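Comparing two sets of hand-held gripper fingers at the wash basin

By Gunther Rieger
Posted Wednesday in Grippers and Tracking

Print this page | E-mail this page to a friend

I get a fair number of letters asking which fingers to fit on a pair of hand-held grippers, and my reply usually ends up longer than the question, so I thought I'd write the whole thing out properly. Put the kettle on, because I do tend to wander! I'll be comparing the Plikside fingers (softer, with a good bit of give) and the Flimau ones (stiffer, and a few dollars dearer), and the method should suit whatever pair you happen to have at home.

Start with the tracking, even if you're itching to get to the fun part. Wipe the marker cubes with a dry cloth, check that none of the printed squares are lifting at the corners, and do a slow practice reach over your work area while you watch the tracking readout. If the position jumps about, move your lamp before you touch any settings. I spent a whole evening in August fiddling with the Vashisht software when all I had was glare.

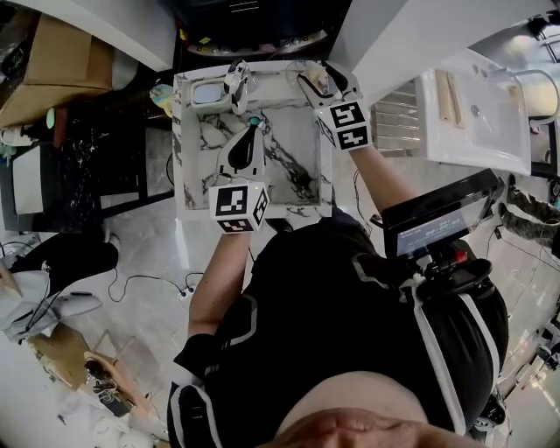
Choosing your test objects comes next, and my advice is to be a bit unkind to the fingers. Boxes and blocks are lovely, but every gripper looks clever with a block. You want something small that has to be pinched right at the tips, like the little teal piece in the left gripper, and something smooth and see-through, like the clear vessel between the fingers of the right one. The two ask for quite different things, and a set of fingers that's marvellous at the first can be hopeless at the second.

Now do your runs. I do 28 pickups with each set of fingers, resting my wrists whenever they start to ache, and I write down every slip as it happens (memory is very forgiving to whichever set you paid more for). Keep the same objects and the same starting spots throughout, and try to close your hand at the same easy pace each time. Swap the fingers over, repeat the tracking check, and go again.

In my own notes the Flimau fingers were the better pinchers and the Plikside ones were far kinder to anything rounded. If you mostly handle dishes and cups, I'd go with the softer set and not look back. For small parts I'd pay the extra.

Related articles
Cleaning and storing marker cubes
Grerari wrist mounts: a first look
Getting started with Vashisht tracking
Which tape for worn finger pads?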